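Art & Culture | Features

Selina Mayrhofer was nine when the dye works at Stenelis closed. Her mother had worked in the finishing room and her grandfather had driven one of the lorries, and for a few years afterwards the family kept a cupboard of offcuts that had come home in coat pockets. Mayrhofer still has most of them. They are the starting point for the paintings she is showing this spring at Berchtold, a two-room gallery above a bicycle shop.

The exhibition is called Plurkonlow, a word her grandfather used for cloth that had taken the colour unevenly and could not be sold. Mayrhofer has never found it in a dictionary and thinks it may have been used only on his shift. "I asked four people who worked there and three of them spelled it differently," she says. "The other one said he'd never heard it."

There are 80 small panels in the first room, hung in a single line at the height of a workbench. Each is painted in one colour, built up in thin coats over a rough gesso, and each matches a page in a sample book that the works issued to its customers. She painted them in the order of the book, starting one July and finishing two years later. The early ones are careful. By the middle of the wall the brushwork has loosened, and a few of the browns have been scraped back and started again.
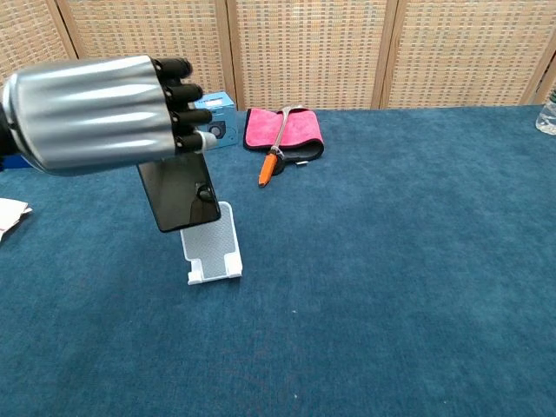

She trained as a sign painter before going to art school, and it shows in the way she prepares a surface. The panels are sanded between coats and the edges are left clean. Her studio, a former post room, has one north-facing window and a sink that she shares with the ceramicist next door. She works in the mornings and teaches evening classes to pay the rent.

The second room is quieter and, to my mind, better. It holds two large canvases, both based on the floor plan of the finishing room as her mother drew it from memory. In the first the vats are pale ovals on a rust ground. In the second they have been painted out, and you have to stand close to find where they were. Mayrhofer says her mother looked at this one for a long time and then pointed out that the door was on the wrong side.

Leonie Hofstetter, who curated the show, first saw the panels stacked against a radiator. She wanted all of them hung, which meant turning down a second artist for the same slot. "You can't take twenty out and call it a selection," Hofstetter says. "The book has a first page and a last page." The two disagreed about labels. Hofstetter wanted the dye names on the wall and Mayrhofer didn't, so they are printed on a sheet by the door, and visitors can take one or leave it.

Some of those names are worth having. Ulto, a grey-green that appears near the end, was made for a single order of 395 bolts, and the customer went under before it was delivered. Mayrhofer's family curtains were Ulto, as were those of most of their neighbours. Hers is the flattest panel of the lot and the only one she has refused to sell.

Plurkonlow is at Berchtold until Sun 22 March. Admission is free and the gallery is closed on Mondays. The stairs are steep and there is no lift.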